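Ticket subject: Left and right gripper streams out of step, glasses case task
Site: Drondetstead, upper level
Reported by: Lụa Lục
Priority: normal

The site reports that the left gripper stream falls behind the head camera by up to 400 ms on longer examples. The right stream is not affected. Of the 60 examples recorded in June, 40 were rejected at import.

Views supplied by the site: right gripper, left gripper and head, in no fixed order.

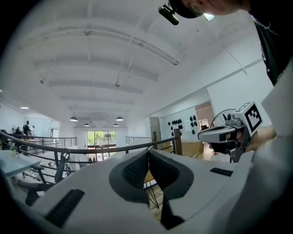
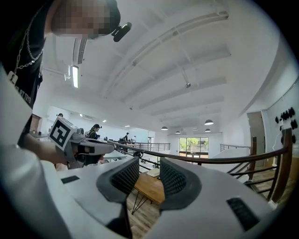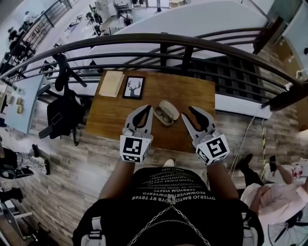

Support response: Please restart the recorder before each set and confirm that all clocks report the same time – a difference carried over from an earlier set will not clear by itself. Rejected examples should be kept until the import has been repeated.

Update from site: Clocks matched after restart. Import repeated with no rejections. Ticket to remain open until the next set is checked.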